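Pirnden Computer Recycling – Common Questions

What can I drop off?
Desktop towers, laptops, keyboards and cables. Monitors are taken at the Korkska depot only.

Is there a charge?
Towers are free. Printers are $7 each.
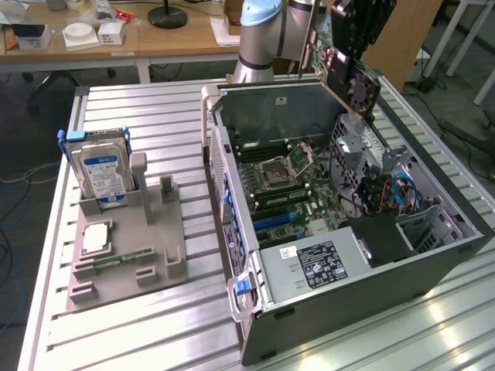 Desktop tower with the side panel off.

Do you wipe hard drives?
Yes, but take out anything you want to keep first – we can't return drives later.

How many items can I bring?
Up to 20 per household. For larger loads, email Yurii Tkachenko at the Chornovol office before you come.

Can a business use the service?
Yes, by booking. Business loads are weighed and invoiced in March.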